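Chapter 8
Gathering Examples in Simulation

A learning system can only copy what it has been shown. In Chapter 7 the examples were already sitting in a folder. In this chapter we collect them ourselves.

The running case is the Morkel set, 232 recorded drives through simulated houses. An operator steers a two-armed robot from one room to another, and the software stores the camera view together with every command sent to the base and arms. One complete drive is called an episode. Of the 232 episodes, 176 are used for training and the rest are held back for testing.

Open rooms are easy to collect. An operator can wander a little and still arrive. Narrow passages need more care, and they are the places where a trained system most often gets stuck. Section 8.2 deals with them first. Before entering, check the distance to both walls and the position of both grippers.

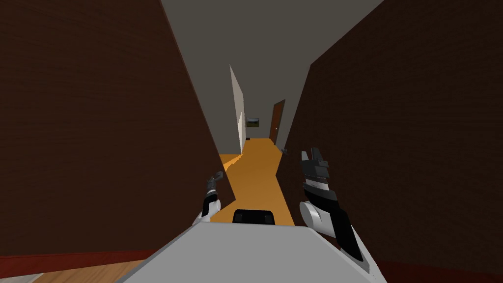

Korkor Gyamfi would add that operators should record the bad entries too. Her point is that a system trained only on perfect approaches has never seen how to back out of a poor one, so a drive that starts crooked and gets corrected is worth keeping.

We follow that advice in Section 8.3, where each correction is marked in the episode log.

Terms to know: episode, operator, held-out set, correction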